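Can a backpack zipper be saved with a repair kit, or is that wishful thinking?

Kiprono Sang
126 views

I have a red backpack, a Tarkia, that my daughter has used since middle school. The main zipper closes and then pops open behind the slider. The guy at the luggage counter at Rowbotham told me to buy a new bag, which he would say, he sells bags. The internet tells me I need a box of replacement sliders and a pair of pliers and ten minutes. I don't trust the ten minutes. Every one of those videos uses a zipper that looks brand new.

Has anyone done this on a bag that gets used every day, and did it hold past the first week? The fabric is fine. I'm only asking about the zipper.

14 comments

Janelle Ocampo

It can work, but I'd skip most of what they sell you. If the teeth are all there and the zipper splits behind the slider, the slider has probably spread. Take needle-nose pliers and squeeze the back end of it, one side and then the other, a tiny bit at a time. Try the zipper after each squeeze. Too hard and it jams or cracks, and then you do need a new slider. 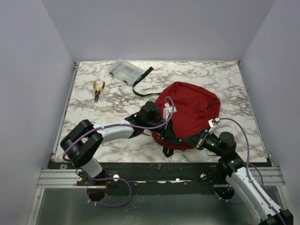 Backpack, parts box and pliers on the table.

The box with the little compartments is nice to have if you fix a lot of bags. For one bag I think it's a waste. I bought a Lisow kit that bragged about 200 pieces and I have used two of them. Look on the back of your old slider for a number first and buy that size by itself. A lot of kits don't match what's on the bag.

Empty the bag before you start, and tuck the straps out of your way. As for lasting, I squeezed mine in February and it's still closing. I wouldn't call that proof, a squeezed slider is a worn slider.

31 people found this helpful

Digby McKinnon

Waste of time. Buy a new one.

2 people found this helpful

Aparecida Cavalcanti

I'm with Janelle on the squeezing but not so sure about the rest. Coil zippers, the kind with the nylon spiral, are fussier than the chunky plastic teeth. If the coil is pulling away from the tape anywhere, no slider will fix that and you need somebody to sew in a whole new zipper. Check the curved part at the top, where it gets yanked the most.

Also some people say to rub candle wax on it. Wax helps a stiff zipper slide. I have never seen it stop one from splitting, and I've tried.

9 people found this helpful

Share 3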